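Nororska
October 29, 2021

Fault notes on the hand-held grippers, in parts. 1/

Background for new followers. The grippers are held in the hand, the operator does a household task, and the recording is used to train the arm. If the recorded jaw opening is wrong, the arm learns a wrong grasp. 2/

On Tuesday the training run on the Waleo set stalled. Grasps on soft objects came out with the jaws closing well past the object. Hard objects were fine. We suspected the model for most of a day. The model was innocent. 3/

The fault is in the jaw zero. Each gripper is closed fully at the start of a session and that position is stored as zero. If anything is between the jaws at that moment, every opening recorded afterwards reads too small by the thickness of whatever was there. 4/

With a rigid object between the jaws you notice at once. With fibre or foam you don't, as it squashes nearly flat and the jaws look shut. Our check only tested whether the motor current had risen, and it had. 5/
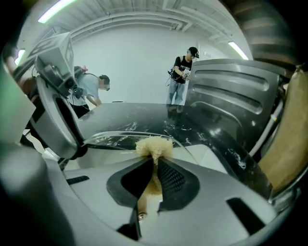
Wunderlich: we had the same thing on our rig in July. Does your check look at the absolute encoder value as well, or only at current? Current alone can't tell a closed jaw from a jaw closed on foam. 6/

Only at current. The encoder value was logged but compared with nothing. It is now compared with the factory value for that unit, and the session will not start if they differ by more than 2 counts. 7/

Extent of the damage: 746 recordings checked, 95 with a shifted zero. All of them came from 2 units, which had both been restarted during a task with the operator still holding something. The restart ran the zero routine again without asking. 8/

That last point is the real defect. A restart in the middle of a task should keep the old zero. Ours threw it away and took a new one from whatever the jaws happened to be doing. 9/

Sink work is where it bites hardest. Sponges are thin when pinched, the lid or dish behind them is stiff, and an arm that believes the jaws are narrower than they are will press too hard on glass.
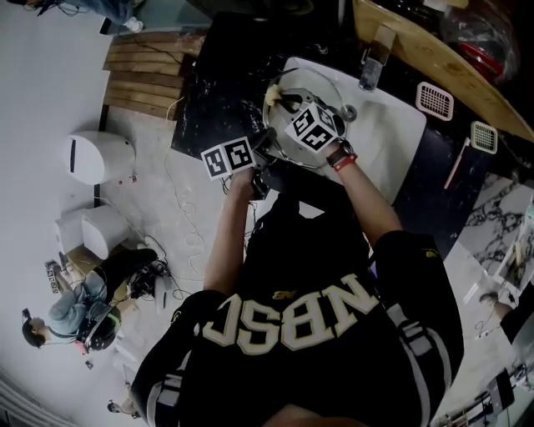

So the affected recordings are out of the set until the offset can be worked back from the wrist video. Where the jaws are hidden by the object they will be dropped for good. 10/

Safety side. The arm at Nurkik had already been loaded with the bad policy. It has been rolled back and the force limit lowered until the retrained version passes the glass tests. No breakages and no injuries reported. 11/

Changes made: zero routine runs only from a button press, the encoder check blocks recording, and the zero value is written into every file header so a shift can be found by script. 12/

Still open: drift of the zero over a long session as the jaw pads wear. The logs we have are too short to say. If you have measured this on a similar gripper, please post the figures, including pad material and hours of use. 13/13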